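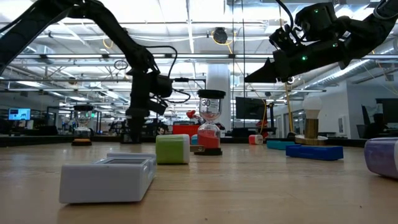
Reports > Grants > Kistwood Adult Reading Program

24th August
By the Program Office, Kistwood Library Trust

Progress Report to the Masri Fund: Second Period

The Trust is pleased to report on the second period of the adult reading program, which the Masri Fund supports at the Kistwood and Zotura branches. Enrollment at the close of July stood at 155 adults, against a target of 140 set out in the grant agreement. Most new learners were referred by the county job center or by family members already in the program.

Learners attended 1,229 tutoring sessions during the period. Attendance at Kistwood was steady. Attendance at Zotura fell in July, when the bus route serving the branch was changed and the last evening service was withdrawn. Evening sessions there now begin 40 minutes earlier, and the branch manager will review the new times at the end of the next quarter.

The collection of easy-reading titles has grown to 761 volumes. Learners asked most often for local history, cooking and short crime stories, and these requests guided the summer order. Large-print copies remain in short supply. Two orders placed with Basier Books have not yet been filled, and the unspent amount is shown in the attached budget under materials.

Tutor training was completed on schedule. Several tutors requested more help with learners who read well in another language but are new to English. A half-day workshop on this subject has been added to the fall calendar and will be paid for from the existing training line.

Spending to date is within the approved budget. The Trust requests permission to move the unused printing allowance to travel support for learners at Zotura. No change to the total award is sought.

In the coming period the program will begin reading assessments for all learners who have completed six months of tutoring. Results will be included in the next report, along with the final figures for the materials order.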